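Subject: Re: [lorkurari-repair] drain time creeping up, Omness front loader

On the list last month it was written:

> Drain phase used to finish well inside the timeout. Now it runs long
> on every cotton cycle and twice it has stopped with the error for
> slow drain. Filter is clean. Hose is not kinked. Is the pump worn
> out, or should I look elsewhere before ordering a Clirham
> replacement?

Look elsewhere first. A synchronous drain pump rarely gets gradually slower. It either turns at line frequency or it stalls, and a stalled pump hums. What does change slowly is the free area of the path on each side of it. Check the sump hose between tub and pump housing – lint collects at the bend, upstream of the filter, where cleaning the filter won't reach it.

Then measure. Unplug the machine, pull the pump connector and read the winding. Mine gave 200 ohms at room temperature. A reading near zero or open means a new pump. Anything sensible means the fault is hydraulic. Spin the impeller by hand as well. It should move in magnetic steps, with a little play, and it should not slip on the shaft.
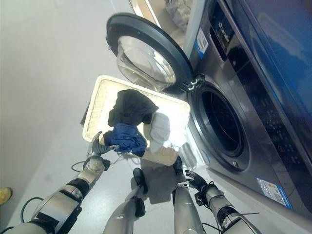 Ruiz-Ortega replied off list that the standpipe height matters more than the hose: raise the outlet to 100 cm and a marginal pump will drain slowly even with every part clean. I agree, with the note that the original poster did not mention moving anything.

One more item. If the hose is joined to the sink trap, check the spigot. New ones often ship with a molded blanking disc, and some people drill a small hole in it and leave the rest. Lint then closes the hole over a year or two. Cut the disc out to the full bore.

I would hold the pump order until the sump hose has been off. Please post the winding resistance and the outlet height when you have them.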